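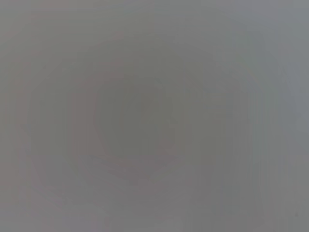 Verstärkung gesucht: Mitarbeiterin oder Mitarbeiter (m/w/d) für Küche und Vorratsraum im Haus Gruleck, Teilzeit

Schön, dass Sie hierher gefunden haben! Wir sind das Haus Gruleck, ein kleines Seminar- und Gästehaus am Ortsrand von Parnau, und wir suchen zum nächstmöglichen Zeitpunkt einen Menschen, der gern Ordnung in Schränke bringt, gern Geschirr in die Hand nimmt und auch dann noch freundlich bleibt, wenn kurz vor dem Mittagessen jemand fragt, ob es heute noch eine Suppe ohne Sellerie geben könnte (es gibt fast immer eine).

Unser Haus hat Platz für kleine Gruppen: Chöre, Yogakurse, Kollegien auf Klausur, im August auch Familien. Gekocht wird bei uns jeden Tag frisch, und zwar von Nasrin Amini, die unsere Küche seit vielen Jahren leitet und die sehr genaue Vorstellungen davon hat, wo das große Sieb hängt. Nebenan liegt der Vorratsraum, und dort beginnt eigentlich schon Ihre Aufgabe. Er ist im Lauf der Zeit gewachsen, wie solche Räume eben wachsen, und wir wünschen uns jemanden, der ihn mit uns neu sortiert und danach auch in Ordnung hält.

Was Sie bei uns tun

Sie räumen die Lieferungen ein, die zweimal in der Woche kommen, und schauen dabei auf die Haltbarkeit. Sie füllen Mehl, Reis, Linsen und Haferflocken in die Vorratsgläser um und beschriften sie leserlich. Sie decken die Tische im Speiseraum, räumen nach dem Essen ab, bedienen die Spülmaschine und polieren die Gläser nach, wenn eine größere Feier ansteht. Für Gruppen, die wandern gehen, packen Sie Lunchpakete – das machen die meisten von uns am liebsten, weil dabei das Radio läuft und man so schön ins Reden kommt. Dazu kommt die Wäsche aus der Küche: Tücher, Schürzen und Servietten zusammenlegen und in den Flurschrank räumen.

Kochen müssen Sie nicht. Wer Lust hat, darf Nasrin aber jederzeit beim Schnippeln zur Hand gehen, und der Kuchen am Sonntag wird bei uns reihum gebacken.

Was Sie mitbringen

Eine Ausbildung verlangen wir nicht. Wenn Sie schon einmal in einer Küche, einer Kantine oder einem Laden gearbeitet haben, freut uns das. Wenn Sie bisher nur den eigenen Haushalt geführt haben, freut uns das genauso. Wichtig ist uns, dass Sie sorgfältig arbeiten, sich auf Deutsch verständigen können und eine volle Getränkekiste heben können. Eine Belehrung nach dem Infektionsschutzgesetz brauchen Sie vor dem ersten Arbeitstag; die Kosten übernehmen wir.

Was wir bieten

Eine unbefristete Stelle in Teilzeit, vormittags und an jedem zweiten Wochenende auch bis in den Nachmittag hinein. Der Dienstplan hängt drei Wochen im Voraus aus, und Wünsche nehmen wir ernst. Das Mittagessen ist frei, Arbeitskleidung und Schuhe stellen wir. Am Anfang begleitet Sie Ardalan Ebrahimi, der die Stelle bisher hatte und im Haus in die Verwaltung wechselt. Sie können ihn also auch später noch fragen, wo um Himmels willen die Ersatzdichtungen für die Einmachgläser liegen.

Mit dem Bus kommen Sie bis fast vor die Tür, allerdings fährt er am Sonntagmorgen recht spät. Für diese Dienste finden wir bisher immer eine Mitfahrgelegenheit, und Fahrräder können Sie im Schuppen unterstellen.

So bewerben Sie sich

Ein kurzer Brief genügt uns, gern auch von Hand geschrieben, dazu ein paar Zeilen zu dem, was Sie bisher gemacht haben. Ein Foto brauchen wir nicht. Bitte geben Sie die Kennziffer 869 an, denn unter 868 suchen wir gerade noch jemanden für die Zimmer, und die beiden Stapel geraten sonst durcheinander. Wer sich für beides interessiert, schreibt einfach beide Nummern dazu!

Ihre Bewerbung geht an Firouzeh Rostami, Haus Gruleck, Parnau. Sie meldet sich bei allen zurück und verabredet mit Ihnen einen Vormittag zum Kennenlernen, an dem Sie zwei Stunden mitlaufen, natürlich bezahlt, und anschließend mit uns essen.

Parnau, 8. November 2023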